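Share 14 | Comments 3

Two-Arm Simulator Pre-Run Checklist, Gripper Comparison (Zikolier vs. Witgate)
Inspected by: Renato Fuentealba
Date: 26/09/2020
Scene build: 621

1. Scene loads without errors. PASS
Loads on the second try. The first try is apparently a warm-up.

2. Gravity points down. PASS
Added in May. Those who were there know why.

3. Joint limits match the arm data sheet, left and right. PASS
Left wrist limit was still in radians in the config. Changed it, reran, initialed it.

4. Gripper model on each arm matches the run sheet. PASS WITH COMMENT
The run sheet says "the good one." Please use product names. I like the Witgate too, but Vergara's people read these.

5. Fingers open and close fully with no load, 60 cycles each. PASS
Zikolier closes a little late on every cycle, but it is the same little bit, so I can live with it.

6. Head camera level with the horizon. FAIL
Camera pitch and roll are coming in from the old Bundeck controller profile, and the whole room leans like a ferry. Grasping still works in this view. My stomach does not. Reset the head pose to zero before anyone records a trial.
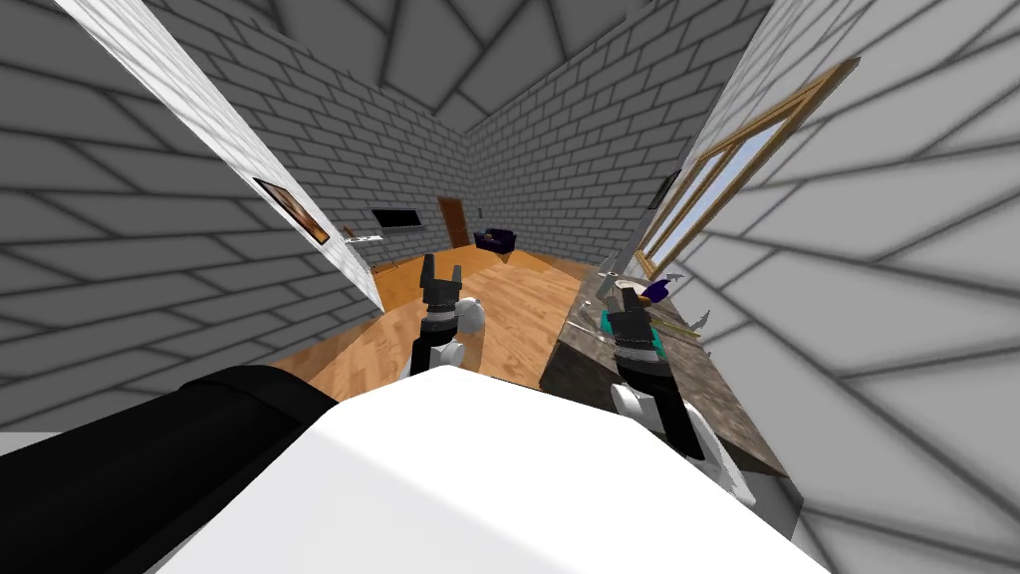 7. Arms clear of each other in the start pose. PASS
Clearance is fine as long as the left arm stays parked during right-arm trials. Rehema Ogola has asked that "parked" be written down as joint values, and she is right, so it now is - see the start pose file.

8. Small objects on the counter settle before the first grasp. PASS WITH COMMENT
Wait for the contact solver to go quiet. Thin objects are the worst of them. If one is still twitching, reload the scene and do not poke it with the gripper to calm it down. That was tried.

9. Contact friction identical for both grippers. FAIL
Zikolier had the default value and Witgate had a custom one with a comment reading "feels better." I'm sure it does. Both set back to default. Earlier results, all 3,706 grasps, are to be marked as not comparable. Sorry.

10. Emergency stop halts both arms. PASS
Yes, we test this in simulation. The same button goes on the real cell.

11. Logs write to the shared drive. PASS
Disk has room for 2 more full sessions at current settings. Somebody delete something.

Result: HOLD until items 6 and 9 are rechecked.

3 comments

Rehema Ogola: Item 6 fixed in the profile, needs your recheck. Item 9 hurts.

Renato Fuentealba: Will recheck both on Monday. Item 9 hurts me as well, half of those were mine.

Rehema Ogola: More than half - I looked.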